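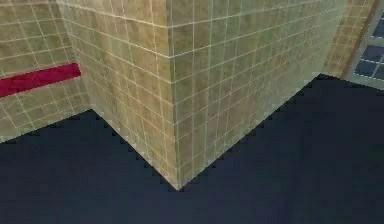 Dezember
Von Štěpánka Paulík, Projektleitung Vurkar

Zwischenbericht an die Förderstelle, zweiter Berichtszeitraum

Im Berichtszeitraum wurde die Arbeit an der Simulation fortgesetzt und der erste Probebetrieb im Haus Hamberg vorbereitet. Das Arbeitspaket 2 (virtuelle Wohnung, Fahrten und Greifaufgaben) ist bis auf die Dokumentation abgeschlossen. Das Arbeitspaket 3 (Einführung im Hauswirtschaftsdienst) hat mit sechs Wochen Verspätung begonnen. Grund war die späte Freigabe der neuen Dienstpläne, die wir mit dem Betriebsrat abstimmen mussten. Die Verspätung lässt sich bis zum Projektende voraussichtlich aufholen, wenn die Schulungen wie geplant im Frühjahr stattfinden.

Zur Erinnerung: Prerell betreibt in Hamberg möblierte Wohnungen für Gäste, die mehrere Wochen bleiben. Im Hauswirtschaftsdienst arbeiten 15 Personen. Der mobile Roboter soll nach der Abreise eines Gastes die Wohnung abfahren, liegengebliebene Gegenstände erfassen und einen Teil davon in eine Sammelkiste legen. Reinigung, Wäsche und Endkontrolle bleiben beim Personal.

Stand der Simulation

Saqib Janjua und Sidra Zaidi haben die virtuelle Wohnung so weit ausgebaut, dass Fahrten durch alle Räume möglich sind. Gerechnet wurden 2000 Durchläufe mit wechselnden Startpunkten. Die Auswertung nach Fehlerarten liegt vor. Am häufigsten blieb das Modell an vorspringenden Wandecken hängen, gefolgt von Fehlern beim Ausrichten vor Möbeln. Greiffehler standen erst an dritter Stelle, was wir im Antrag noch anders eingeschätzt hatten.

Der Bahnplaner hält jetzt mehr Abstand zu Außenecken und fährt nach einer Drehung erst weiter, wenn die eigene Position bestätigt ist. Dadurch dauert ein Durchgang länger. Für den Betrieb ist das vertretbar, weil die Wohnungen zwischen zwei Gästen ohnehin einige Stunden leer stehen. Im Frühdienst, wenn mehrere Abreisen zusammenfallen, kann es eng werden. Dazu liegen noch keine Messungen vor. 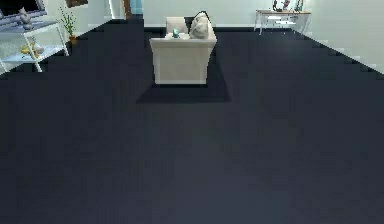

Schwieriger als die Fahrwege ist die Frage, was überhaupt aufgenommen werden darf. Eine Tasse kann zur Ausstattung gehören oder vom Gast stammen. Ein Kissen gehört fast immer zur Wohnung, liegt aber nicht immer dort, wo es hingehört. Die Mitarbeiterinnen und Mitarbeiter entscheiden so etwas im Vorbeigehen, und bisher war nirgends aufgeschrieben, nach welchen Regeln. Eugeniusz Olszewski, der den Hauswirtschaftsdienst leitet, hat deshalb mit dem Team eine Liste erarbeitet. Sie umfasst 200 Gegenstände mit einer Zuordnung: stehen lassen, in die Kiste legen, Personal rufen.

An der Liste wurde länger gestritten als geplant. Strittig waren vor allem Medikamente, Papiere und angebrochene Lebensmittel. Für alle drei gilt jetzt, dass der Roboter sie nicht anfasst und nur eine Meldung absetzt. Dasselbe gilt für alles, was er nicht sicher erkennt. Im ersten Halbjahr ist also mit vielen Meldungen zu rechnen. Wir halten das für richtig, es bindet aber Arbeitszeit, die im Antrag nicht vorgesehen war.

Änderungen für das Personal

Die größte Änderung betrifft den Beginn der Schicht. Bisher gingen zwei Personen gemeinsam durch die frei gewordene Wohnung, eine räumte, die andere zog die Betten ab. Künftig soll eine Person die Meldungen am Tablet durchsehen und danach entscheiden, welche Wohnung zuerst an die Reihe kommt. Die Arbeit zu zweit beginnt erst danach. Mehrere Kolleginnen haben in den Gesprächen gesagt, dass sie den gemeinsamen Rundgang nicht verlieren möchten, weil dabei auch Schäden und andere Dinge besprochen werden. Für den Probebetrieb haben wir den Rundgang daher beibehalten, allerdings verkürzt und nur noch nach der Durchsicht der Meldungen.

Stellen werden durch das Projekt nicht gestrichen. Das ist schriftlich mit dem Betriebsrat vereinbart und gilt für die gesamte Projektlaufzeit. Eine Regelung für die Zeit danach fehlt. Herr Olszewski hat darum gebeten, dass die Geschäftsführung sich dazu vor Beginn der Schulungen äußert, und die Projektleitung unterstützt das. Ohne diese Aussage wird die Beteiligung nach unserer Einschätzung zurückgehen.

Yasir Arain hat die Einweisung in die Simulation übernommen. Die Beschäftigten sehen am Bildschirm, wie der Roboter durch die virtuelle Wohnung fährt, und können den Ablauf anhalten. Aus diesen Terminen kamen brauchbare Hinweise. Unter Tischen mit Stühlen davor wird in der Praxis fast immer etwas vergessen, dort fuhr das Modell zunächst gar nicht hin. Auch die unteren Ablagen von Fernsehtischen waren nicht als Suchort eingetragen. Beides ist ergänzt.
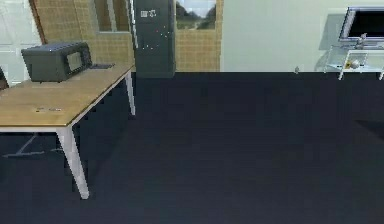
Simulierter Wohnraum mit Tisch, Mikrowelle und Fernseher.

Noch offen ist der Umgang mit Kleinteilen am Boden. Ladekabel, Ohrringe und Schrauben werden in der Simulation je nach Blickwinkel übersehen, besonders auf dunklem Teppich und dicht an der Sockelleiste. Frau Zaidi testet dafür eine zweite Fahrt mit tiefer gestellter Kamera. Ergebnisse erwarten wir im nächsten Berichtszeitraum. Bis dahin bleibt die Bodenkontrolle vollständig Aufgabe des Personals und steht so auch im Dienstplan.

Mittel und Abweichungen

Von den bewilligten Personalstunden wurden im Berichtszeitraum 600 abgerufen. Die Stunden für die Gegenstandsliste waren im Antrag nicht gesondert ausgewiesen und sind unter Arbeitspaket 3 verbucht. Die Lizenz für die Simulationssoftware wurde verlängert. Das Angebot der Firma Morris für die Ladestation liegt vor, der Auftrag ist noch nicht erteilt, weil der Aufstellort im Untergeschoss vom Brandschutz geprüft wird. Sollte er abgelehnt werden, kommt der Wäscheraum in Frage. Dann müsste das Regal dort versetzt werden.

Nächste Schritte

Geplant sind die Fertigstellung der Dokumentation zu Arbeitspaket 2, der Probebetrieb in einer leer stehenden Wohnung und die Schulung der ersten Gruppe aus dem Frühdienst. Der Spätdienst folgt, sobald die Erfahrungen aus dem Probebetrieb ausgewertet sind. Wir bitten die Förderstelle um Zustimmung, nicht verbrauchte Reisemittel für zusätzliche Schulungsstunden verwenden zu dürfen. Den formlosen Antrag dazu reicht Herr Janjua gesondert ein.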